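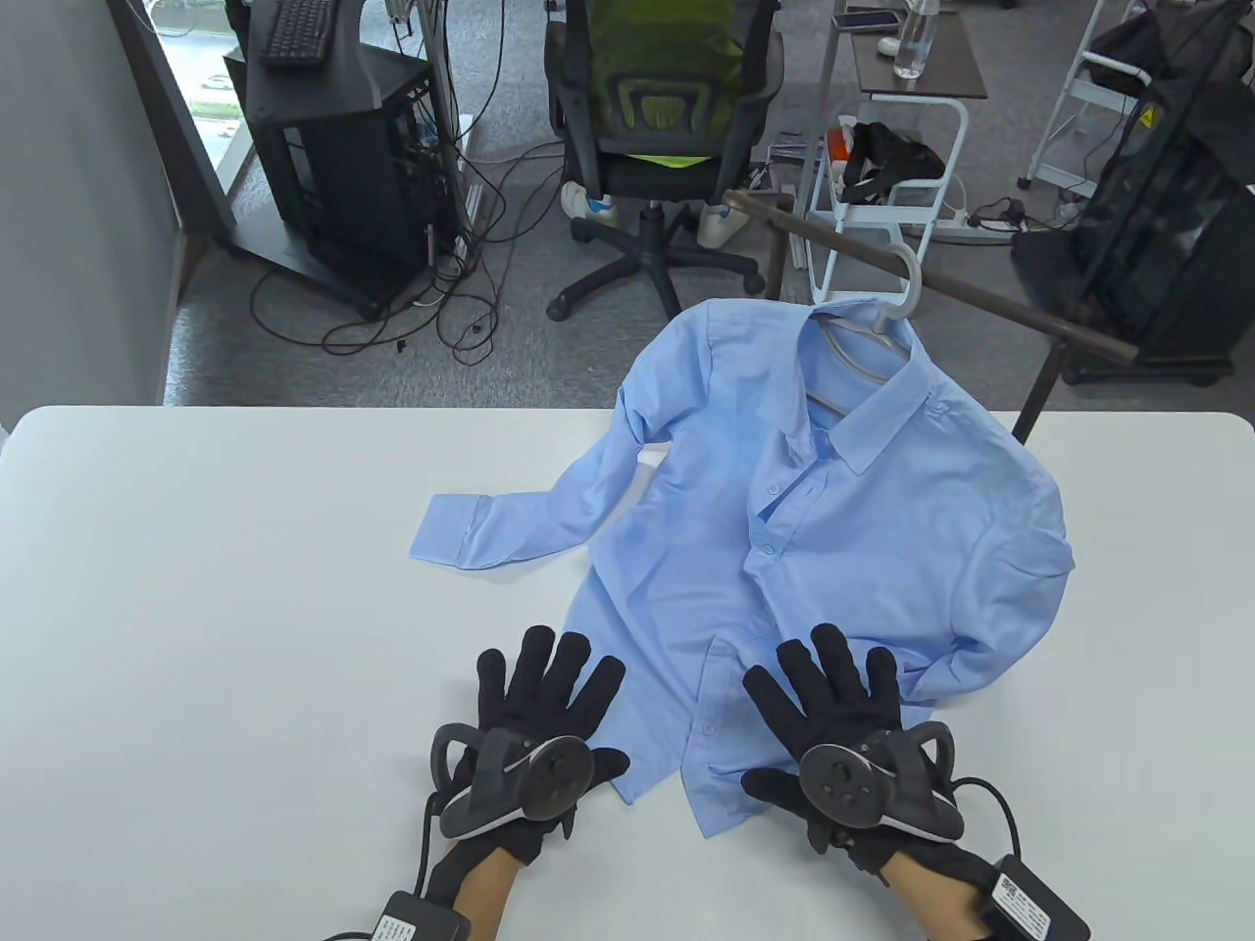
Light blue button-up, still on the hanger

Wrinkled dress shirts without an iron, what works??

Posted by Florkside42

Moved into a new place in April and the iron did not make it. Also no board. New job wants a button-up every day and I own five, all cotton, all blue more or less. They come out of the dryer looking like I slept in them. Collar is the worst, then the strip where the buttons are, then the cuffs.

Tried so far:
hanging in the bathroom while I shower (helped the back, did nothing for the collar)
damp washcloth in the dryer, 10 minutes, ok but then I forgot it in there and was back to square one
heavy books on the collar overnight. no.

The laundry place on the corner wants 18 dollars for the five and that's every single week. Not doing that. I can spend 42 tops on something, and I have almost no closet space so it can't be big. Is a little hand steamer worth it or do I just buy a cheap iron and use a towel on the table? Also does it matter what kind of hanger? Mine are the wire ones from the cleaners.

Thanks, typing this on break so sorry if its a mess

Obed Nutsugah
Two years of shirts five days a week, so I have opinions.

Start at the washer, thats where most of it goes wrong. You are probably packing it too full. Half load, shirts only, unbuttoned all the way including the cuffs. Medium spin. High spin is what sets those hard little creases you can't get out after.

Then don't dry them all the way. Pull them while they're still a bit damp, ten minutes in, fifteen if your dryer is weak. Snap each one hard by the shoulders, twice. Put it on a hanger right then, not after the show you're watching.
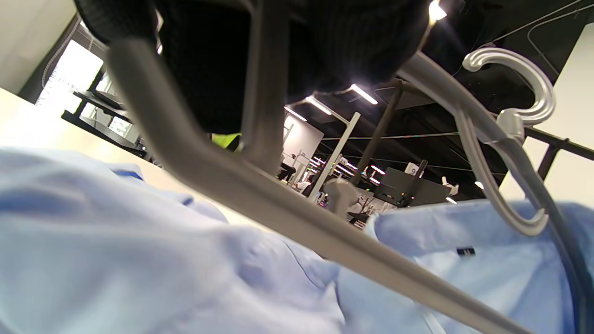

Once it's hanging do up the top button and the third one. Pull the button strip straight down with one hand while you hold the collar with the other. Fold the collar down and run your fingers along the fold from the middle out to the points. Pinch the cuffs flat. Takes a minute a shirt. Let them hang overnight with space between them, if they touch they crease each other and you did all that for nothing.

I do this and only touch up the collar in the morning. For that a hand steamer is fine. Mine was 17 on sale, fits in a drawer. Get one that holds enough water for a whole shirt, the tiny travel ones spit and quit.

Hangers yes it matters. Wire leaves a bump at the shoulder, specially on a damp shirt. Plastic or wood, anything with a bit of width.

Trisik
Going to disagree on the steamer. Steam makes the wrinkles go away but it doesn't make anything crisp. If your office is the kind of place where people notice collars you want an iron. Cheap one, folded towel on the kitchen table, done. Check the table can take the heat first!! I have a cloudy patch on mine, shaped like you'd expect.

Order: collar (underside first), cuffs, sleeves, front, back.

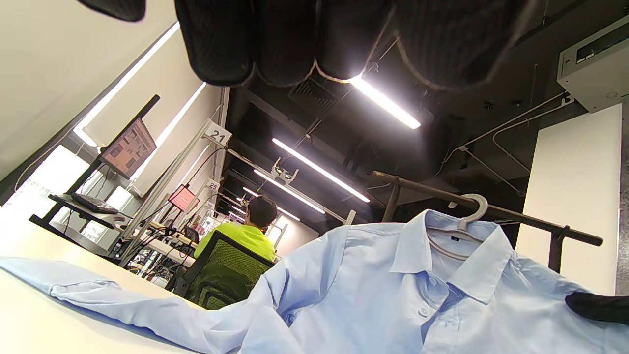 If you only have time for part of it, do the collar and the front and wear a sweater. I've gotten through whole winters like that. Spray bottle of plain water too, cotton that's bone dry just won't press, you'll go over the same spot ten times.

Skip the wrinkle spray imo. Smells like a hotel and my white ones went stiff.

Janisik
just buy non iron shirts

Florkside42
Ok went with the half load thing last night and wow, big difference allready. Getting plastic hangers after work. Will try the steamer first bc of the drawer space, and if the collars still look sad I'll get the iron. Janisik I would but see above re: money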